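4.2 How shirts get looked after in Tronstead

I came to the washing question sideways. I'd gone to Tronstead to ask people why they still follow Ketora, a club that hasn't won anything in my lifetime, and within a fortnight I was hearing far more about laundry than about football. So I gave in and asked about it properly.

I did 40 interviews, most of them in kitchens, and 16 of those households had what they called a "match wash" - a load set aside for club colours, done cold and never mixed with towels. I'd expected this to be about money, and some of it was (a replica shirt is dear on a Tronstead wage). But people kept drifting away from cost and on to luck, or to whichever relative had worn the thing first. One woman on the Karaca estate told me she'd sooner lose the telly than see her late brother's shirt go pink at the cuffs.

Drying was where the rows started. The older supporters wanted shirts on a line, inside out, while their children used whatever was nearest, which meant radiators, banisters and the backs of chairs. I got quite fond of these arguments! They were rarely bad-tempered, and they usually ended with somebody fetching a shirt to prove a point.
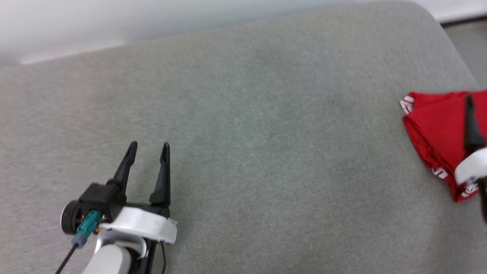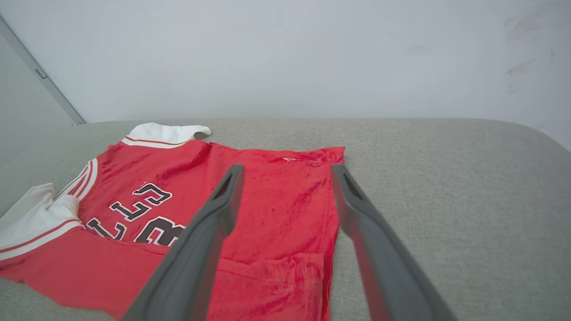 Figure 2. Grey upholstery, and a red and white shirt laid out on it (second picture).

In Ikance, which has 4,000 people and no club of its own, I found much less of this. Shirts there went in with everything else, and my questions about luck got me some very polite looks. I come back to the Ikance households in the next section, where I look at who buys the shirts in the first place.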